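Filldale Prosecutors Seek to Question Council Member Over Border Trip

3 min read

FILLDALE – The Office of the Regional Prosecutor confirmed on 24 April 2021 that it has asked council member Zuzana Beneš to appear for an interview about her recent visit to Drudadholm, the border district whose self-declared administration is not recognized by the national government.

The request was delivered in writing to Ms. Beneš's office at the regional assembly. It asks her to appear in May as a witness. Prosecutors said she is not a suspect and that no travel restrictions have been placed on her.

"The council member has spoken publicly about meetings she held on the other side of the line," said Kurniawati Mangundap, spokeswoman for the Office. "We would like to hear the same account under the rules that apply to witness testimony."

Ms. Beneš spent two days in Drudadholm earlier this spring and has said that she met there with members of the district's self-declared administration. On her return she told reporters that the talks had dealt with the release of detained residents and with the reopening of the Niltmont crossing, which has been closed to civilian traffic since last fall. She declined at the time to name the persons she had met.

Under the emergency rules now in force, elected officials must notify the Interior Ministry before entering the district. The Ministry has said that it received no such notice. Ms. Beneš's office maintains that a letter was sent before her departure and that a copy will be provided to prosecutors.
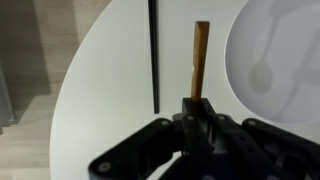

A wooden dowel held upright in a black robotic gripper.

In a written statement, Ms. Beneš said she would attend the interview with her attorney and would answer questions "within the limits of what was told to me in confidence." She added that the families of those detained had asked her to make the trip and that no public money was spent on it.

The list of detained residents that she presented to the assembly after her return contains 26 names. The Interior Ministry has not confirmed the list and says that its own records are under review. Ms. Mangundap said the Office would ask how the list was obtained and whether any of the persons named on it had been seen or spoken to during the visit.

Members of the assembly were divided in their response. The governing group said in a statement that private contacts with the Drudadholm administration weaken the government's position in the official talks. The opposition group, to which Ms. Beneš belongs, called the request for an interview "hasty" and asked that the session be recorded and the recording kept by the court.

A petition in support of the council member, opened by relatives of the detained, had been signed by 3,038 people when it was handed to the assembly clerk. It asks the government to include the families in the next round of talks. The clerk's office said the petition has been registered and passed to the Committee on Public Safety, which must reply in writing.

The Committee has also scheduled a closed hearing on the status of the Niltmont crossing. Representatives of the Border Service and the Interior Ministry are expected to attend. Ms. Beneš is not a member of the Committee but may be invited to speak by a majority vote. The chair has not said whether such a vote will be held.

Asked whether other officials would be called, Ms. Mangundap said the Office had sent two requests in connection with the matter. She would not identify the second recipient. She said no charges had been filed and that the Office would issue a further statement once the interviews were complete.

The Interior Ministry repeated its advice that citizens avoid all travel to Drudadholm. Those with relatives in the district may register with the Ministry's family contact desk at the regional administration building on Yokoyama Street in Filldale, which is open on working days.

26 shares | 2 comments

Contact the newsroom | Copyright 2021. All rights reserved. | Back to top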